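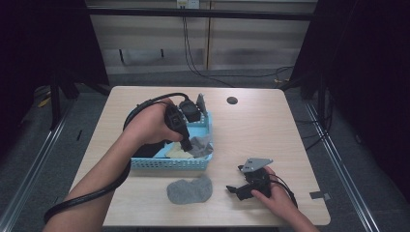 Washing basket with holes: how to stop small cloths from smelling?

Mirjam Stevens
I keep my used cleaning cloths in a plastic basket with small holes until I have enough for one wash. After some days they smell sour. Is the basket wrong, or do I wash them too late?

Riku Honda
The basket is fine, the waiting is the problem. Hang each cloth over the rim until it is dry and only then put it in. I wash mine every four days at a high temperature, without softener, and the smell did not come back.

Haruna Ueda
I agree with Riku about the softener. Please keep dark cloths apart the first times, mine coloured a whole load in March. Also wash the basket itself, dirt stays in the corners of the holes. An old toothbrush is good for this.

Renji Nagano
just buy new ones, they are cheap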